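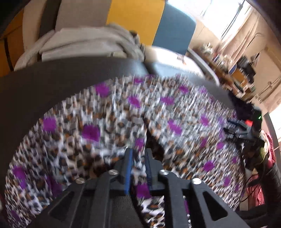 Section 4: Washing and drying the Trirkeo fleece throw

Read this section before the first wash. Most people read it after, along with Section 9, Getting Felt Out of a Drain.

4.1 Before you wash

1. Shake the throw outdoors, downwind of anyone you like.
2. Check for crumbs, pens and hair clips. The throw holds on to small things and gives them up in the drum.
3. Close any zippers on other items in the load. Better yet, wash the throw by itself. It sheds on the first outing, and black socks never forget.
4. Treat stains with cold water and a drop of dish soap. Dab. Scrubbing leaves a bald patch, and the bald patch is not covered by the warranty.

Note: The Gerkamholm size (the big one) needs a drum rated for at least 7 kg. It will go into a smaller one if you push. Getting it out again is your affair.

4.2 Washing

1. Set the machine to cold, gentle cycle.
2. Use half your usual amount of liquid detergent. Powder settles into the pile and stays there like a houseguest.
3. Leave out the fabric softener. We know it smells of meadows. It also coats the fibers, and after a few washes the throw will slide off the couch on its own.
4. Choose a low spin.

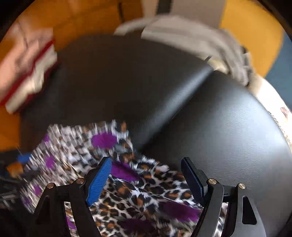

5. Take the throw out as soon as the cycle ends. Creases that sit overnight move in permanently.

Caution: Do not bleach. Printed throws will lose their pattern, and plain ones will gain one.

4.3 Drying

1. Hang over two lines, or over a line and a patient relative.
2. Keep it out of strong sun. Turn it once, after about 10 hours.
3. If you must use a dryer, pick the no-heat setting and stay in the house.
4. When dry, brush the pile in one direction with a soft brush. Any direction will do as long as you commit to it.

Caution: Do not iron. Polyester melts, and it takes the iron with it.

4.4 Storage

Fold loosely and keep in a cotton bag. The plastic bag it came in was for the truck. If you own a Clatar vacuum bag, use it on something you care about less.

Last updated: March

Reader comments

Petronella Shabalala: Step 3 of 4.2 came too late for me. Is there any way to get softener back out?

dripdry200: A cup of white vinegar in the rinse, no soap. Took two goes with mine.

M.: Still finding fluff on the socks.

Related sections
Section 3: Choosing a size
Section 5: Pilling, and living with it
Section 9: Getting felt out of a drain
Rampersad pillow covers: care sheet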